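Home | Stories | Clubs | Contact

The Marble
by Noeline Sheehan
April
6 min read

Bendik Hellström had the whole thing planned out before I even got my coat off, which is typical Bendik. Left arm picks up the ball, left arm puts the ball on the grass, everybody cheers, we go to the Skundness regional and win a plaque. He'd drawn it on the back of a lunch menu - arrows and everything.

"And the right arm?" I said.

"The right arm watches."

I was the right arm. I mean, I'd written all the code for the right arm, so I took it kind of personally!

We had 45 minutes left before Ms. Mohamedi locked up, and Trygve was eating crackers over the keyboard again. Our robot's name was Ivia. Signe had picked it out of a dream she had, or said she had, and by then it was too late to argue because she'd already put it on the entry form. Ivia had missed the ball all afternoon. Every single time she closed her fingers on nothing and looked (I swear) a little embarrassed.

"Go again," said Bendik. 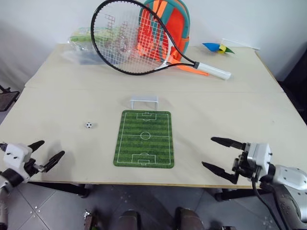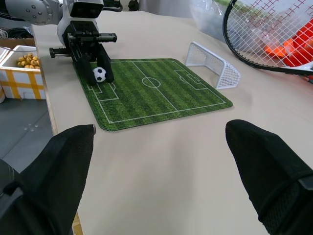 I've never liked soccer, and I want that on the record, because people hear "robot soccer" and figure I must have a ball at home with my initials on it. I joined the club for the wires. But when Ivia finally had those two black fingers down on the little field, with the ball tucked between the tips over on the left half and the goal standing open past the other end, I grabbed Trygve's sleeve so hard that crackers went everywhere. It was such a long way across that grass. I'd never thought of it as far before.

"Don't touch anything," Signe whispered, like Ivia might spook.

"Now we let go and we're done," said Bendik. "That's the plan."

"Or we shoot," I said.

He looked at his menu. There was no arrow for shooting.

"We've got 30 seconds on the clock per run," he said. "We'd be throwing it away."

"It's practice, Bendik. There isn't a clock."

Ms. Mohamedi had come in with her keys by then and was standing behind us with her bag on her shoulder, not saying anything, and I figured if she was going to stop us she'd have stopped us. So I pulled the keyboard over and brushed it off and typed one line, a sideways push, as gentle as I knew how to make it.

My finger was on the key for the longest time.

"Noeline," said Ms. Mohamedi. "I do have a bus."

I pressed it.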